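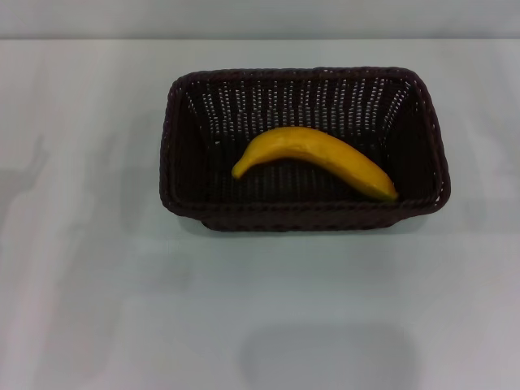
Last banana in the basket

So I have decided to be a person who learns the accordion. I know. I KNOW. But the Drekuner has been sitting in its case since I brought it home from the flea market in October, and every time I walked past it I felt guilty, the way you do with a gym bag. It's a small one, red, a bit wheezy on the low notes, and it smells like somebody's attic. I paid more than I should have and then told my sister it was a bargain.

First proper practice tonight. I did 2 scales and one song, if you can call it a song – it's the first tune in the Broseck beginner book, and it has three notes in it. Three! I still managed to play a fourth. The trouble is that your right hand is on the keys, your left hand is on buttons you can't see, and in the middle of all that you're supposed to be breathing with the bellows like it's a pet. I kept running out of air right before the end of the line and having to yank the thing open again, which makes a noise like a goose being sat on.

Shoulders are killing me. The straps are set for someone much wider and I can't work out the buckle on the left one. I did look it up, and watched a very long video by a man in a vest who got to the buckle part and then played a polka instead. Great polka, though! I watched it twice.

I also finally opened the envelope from the music store. The repair quote is $831. For new leathers and tuning. I laughed out loud in the kitchen. For that money I could get a decent used one and have enough left over to ship this one to my enemies. I'm going to think about it, meaning I'm going to put the envelope back in the drawer and play it wheezy.

Dinner was toast, because it got late. The banana is for tomorrow, going in the oatmeal if I get up in time to make oatmeal.
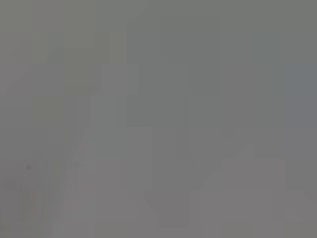 Skenduvham, December

Got up in time! Oatmeal happened, with cinnamon, and I had 20 minutes of practice in before work, with a dish towel stuffed under the door so the people downstairs wouldn't hate me. Played the three-note song all the way through with only one goose. Then I got cocky and turned to the second tune, which has chords, and that was the end of that.

It's dark by the time I get home now and the bus takes forever. They've moved the Sengar Street stop down past the bank while they dig up the sidewalk, so everyone stands in the wind by the cash machine looking betrayed. I spent the wait doing left-hand fingering on my coat pocket. Oom-pah, oom-pah. A little kid in the line was watching me very closely, so I gave her the oom-pah with both hands and she hid behind her mother.

Practiced again after supper. The C button on the left side has a tiny dent in it so you can find it by feel, and I'd been missing it this whole time! I thought it was damage. Once I had that, everything else on that side started to make sense – F is one way, G is the other, and you just hop. I sat there hopping for half an hour and forgot I'd put the kettle on.

Things to do: figure out the buckle. Call Mom back. Ask at the library if they have any books with songs that aren't polkas. Buy more bananas and some milk, and maybe felt pads for the kitchen chair, which squeaks in time with me and is somehow always a beat ahead.

My left arm feels like noodles. Going to bed.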